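„Die 10 Prozent sind mir zu wenig“

Bei Plendumico lernt ein Greifarm das Aufräumen aus Aufnahmen seiner Handgelenkkamera. Die Entwicklerin, die ihren Namen nicht lesen möchte, bremst gleich zu Beginn. „Wir haben 300 Durchläufe aufgezeichnet und 200 davon behalten. Wer nur die zweite Zahl nennt, verschweigt die wichtigere.“

Aussortiert wurde vor allem, was verwischt war. Ob das klug ist? Sie zögert. „Im Betrieb bewegt sich der Arm ja auch. Wenn ich ihm alle unscharfen Bilder wegnehme, teste ich ein Verfahren für Standbilder.“

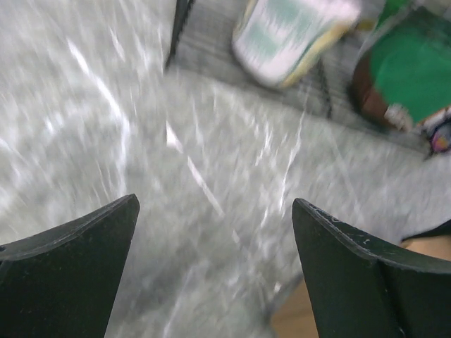
Blick der Handgelenkkamera: Die beiden Greiferfinger sind scharf, der Boden dahinter ist verwischt.

Das Vergleichsmodell Bromis, mit allen Durchläufen trainiert, schnitt um 10 Prozent besser ab. Ein Beleg? „Zwei Testräume, derselbe Arm, dieselben Leute. Ich würde darauf keine Produktlinie bauen.“ Die Kollegen in Prukier sähen das anders, sagt sie, dort werde schon über die Serie geredet.

Im Februar soll der Versuch in fremden Wohnungen wiederholt werden. Was sie erwartet, will sie vorher schriftlich festlegen. „Sonst finden wir hinterher immer etwas, das gestiegen ist.“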